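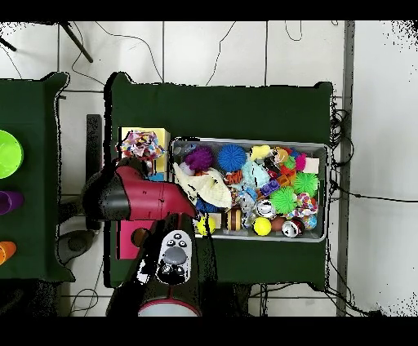

Photo: Karim Ghanem

Toy lending in Trunton: does a shorter loan get more toys back on the shelf?
Term project report, Karim Ghanem
Submitted Monday, June 24, 2019

1. Background

Toy libraries lend toys the way a regular library lends books. Trunton has had one since before I was born, Hotinstead opened theirs later and copied most of the rules. Main difference is the loan period. Trunton lends for 4 weeks, Hotinstead for 2. Parents in Trunton complain the good stuff is always out. So the question was simple: does the shorter loan help, or do people just bring things back late anyway?

2. What I did

Both libraries let me copy their paper loan cards (names covered up). 837 cards total after I threw out the ones with no return date. Typed them all into a spreadsheet, took way longer than planned. Sorted toys into 3 groups: soft toys, puzzles and games, ride-ons. Anything that didn't fit went into puzzles and games, which in hindsight was a bad idea.

Also talked to parents at the desk in Trunton. Short questions, no recording, notes only.

3. Results

Late returns were more common in Hotinstead. Expected that. But the late ones there were mostly only a few days late, so a toy still came back sooner than in Trunton, where people used the full loan and then some.

Ride-ons behaved differently. They come back late everywhere. Parents said it's the car, you need the trunk empty and a free Saturday.

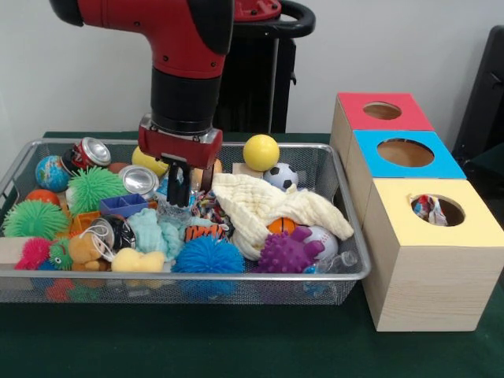

Soft toys were the surprise. Almost nobody renews them. Kid either loves it and the parents buy one, or it sits in a corner till the due date. One mother told me she'd be happy with a one-week loan for those. Puzzles were mixed, depends a lot on missing pieces. Hotinstead checks the pieces at the desk while you wait and Trunton checks them later in the back room, so a puzzle in Trunton can be "returned" on the card and still not be on the shelf. My data doesnt show that gap at all.

4. Problems

Handwriting. Two different date formats on the Trunton cards, I may have mixed up some early ones. Wanted to add Drikholm as a third town but they only keep cards for the current season. Hollenstein never wrote back.

The parents I talked to were the ones who showed up, so people who quit the library are not in here.

5. Recommendation

Trunton should try the shorter loan for soft toys and puzzles first and leave ride-ons alone. July would be a good month to start becuase the desk is quiet then. Keep the cards, and add a line for the date the toy goes back on the shelf.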